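Skirard: the November stall

Our two-arm simulator gave us a wonderful bug! On run 103 the left arm froze mid-task, fingers open, and the fault log stayed empty. We love a good mystery – come and see the workspace.

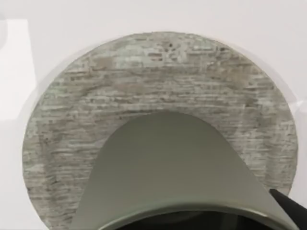
Close in on the gray disk.
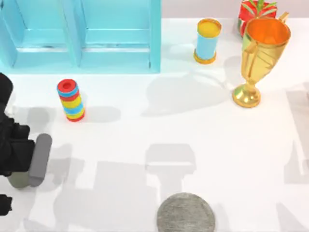
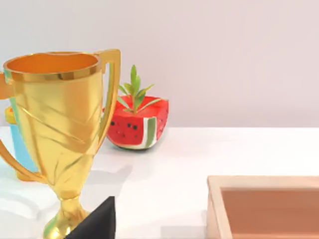 The gold trophy, big and shiny!

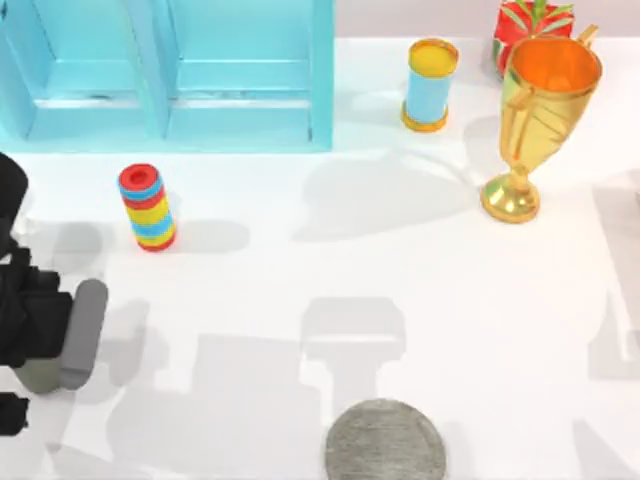 Fingers open, striped cylinder nearby.

Pauline Cropper wrote back that her arm stalls too, on run 11, until she raises the joint timeout to 4 seconds.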